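Prodon bench kit - your questions

Updated 9 May 2021. Quick one, more answers when I get a minute. - Nazareno Gatti

What do I get in the box?
Arm, two-finger gripper, wrist camera, clamp, power supply, the Cletent software on a stick. Bins and trays not included, use your own.

Can it pick up circuit boards?
Yes, within reason. Up to 112 mm across the grip. Teach it where it's allowed to touch first - board edges good, tall capacitors bad.

And cables?
Harder. Wire bends, tangles, hides under other wire. Twisted bundles are easier than loose singles. Expect to spend an afternoon on teh settings. 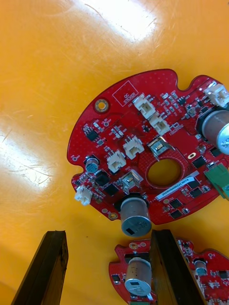
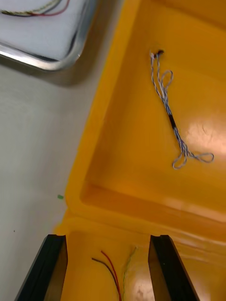

Boards and wiring, as seen from the wrist camera.
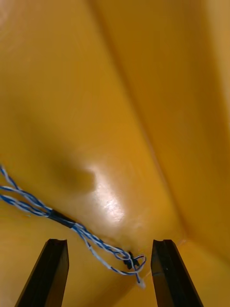
Do shiny surfaces matter?
They can do. Glare confuses the camera. Matt liner in the bin, or move your lamp. Try the lamp first, it's free.

How many picks before I have to reteach?
No fixed number. New part, new teach. Same part in a different bin - usually just a quick check run, 17 picks is the default.

Are the finger tips replaceable?
Yes. Two screws each. Spares are £79 a pair, posted from our Mangundap store.

Does it work with the older Kekton controller?
Only with the March update or later. Anything before that wont see the camera.

Can I try before I buy?
30 days on loan, you pay the return postage. Send us a few of your parts beforehand and we'll run them here - scrap ones are fine, you don't get them back unless you ask.

Is it safe next to people?
It stops on contact but do your own risk assesment. Keep the guard on when you change tips.

Who do I ring if it stops?
Email first please, with the log file attached.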